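Open day at Stestutico, or how long it takes to tidy a basket

Posted in Visits, June

I have been promised a machine that does the housework for as long as I have been paying rent. So when Stestutico opened its doors at Lastholm for an afternoon, I took the bus out, paid for a bad coffee on the way, and went in expecting to be sold something. The sign-in sheet had 378 names on it by the time I got to it, which says a lot about how many people hate doing chores.

The stop I stayed at longest was a small round table with a wicker basket on it.
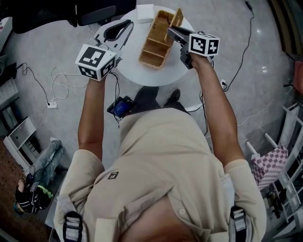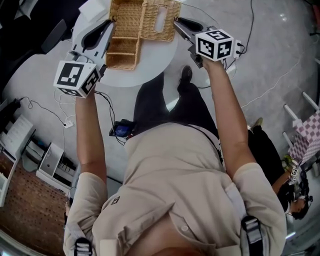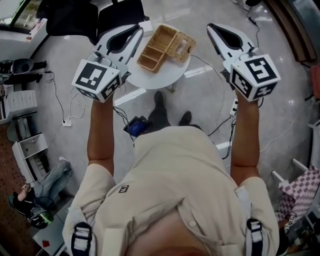 Across the room, with grippers in hand:

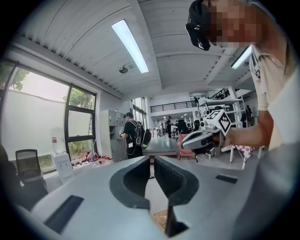
Mwakalinga, who went a different afternoon and read my notes before I put them up, thinks I was standing in the wrong spot. The basket is practice, by that account, and a person moving the grippers is how the machine gets its lessons, so complaining that a human was doing the work is like complaining that a cookbook was typed by somebody with hands. Fair enough. I still went to see chores and what I saw was a person doing them the hard way.

I don't mean that as a cheap shot. Try it at home with two pairs of salad tongs. Pick a basket up by its sides, set it down again, flip a lid. Your fingers know a hundred things about wicker that a pair of jaws has to be told. The weave gives a little, the corners don't, and a lid on a woven hinge goes wherever it feels like going. I own a basket like that (remote controls, dead batteries, a tape measure) and I would not call it difficult. I would now call it difficult for a machine.

The talk upstairs was at 3 and ran long. The slides said the plan was to collect 400 repeats of each chore before anyone decides if the learning has worked. I asked what counts as worked. The answer was that the robot should manage the same chore with a basket it hasn't met, on a table it hasn't met. I asked how often it does that now. The answer was that it depends on the basket. I wrote that down word for word and underlined it.

To be fair to the speaker, it was a straighter answer than I usually get. At the Jernberg appliance fair last year I watched a shirt-folding cabinet do 4 shirts, all the same size, all fed in flat by a man in a polo shirt who had plainly done the hard part already. Then a kid in the audience offered his own hoodie and the man said the demonstration was over. Stestutico at least didn't pretend. No curtain, no music, and the cables were right there on the floor where you had to watch your step.

What I wanted to find out, and mostly didn't, was the following.

Who cleans up when it drops something? I was told the early work sticks to things that don't break. My kitchen is nearly all things that break.

How fast is it? Slower than a person, they said, and they hoped that wouldn't matter if it ran while you were out. I think it will matter. A machine that takes all afternoon to clear a table had better not need me to come home and free it from a chair leg.

What about a shop? One visitor near me ran a gift store and wanted shelves straightened overnight. She got the most encouraging answer of the day, on the grounds that a shop has the same shelves in the same place every night. She also got no date and no price. I noticed she didn't leave her card.

There was a feedback form at the door with a line for "Which chore would you hand over first?" I put the fitted sheet. I'd settle for emptying the dishwasher, but if we are dreaming – and most of that talk was dreaming, with good charts – let's start with the thing that has beaten me for twenty years.

My verdict, for anyone thinking of going: worth the bus fare. You'll come away with a better idea of why this is slow, and with some respect for whoever has to repeat the same small job over and over for a living. You won't come away thinking you can throw out the vacuum. If they do another open day I'd ask to see a robot try the chore alone, with a stranger's basket, and fail at it in front of us a few times. I'd trust that more than any chart.

Practical notes. The bus stops right outside but the last one back is early, so check the board before the talk. The restroom is past the front desk on the left. Bring your own coffee.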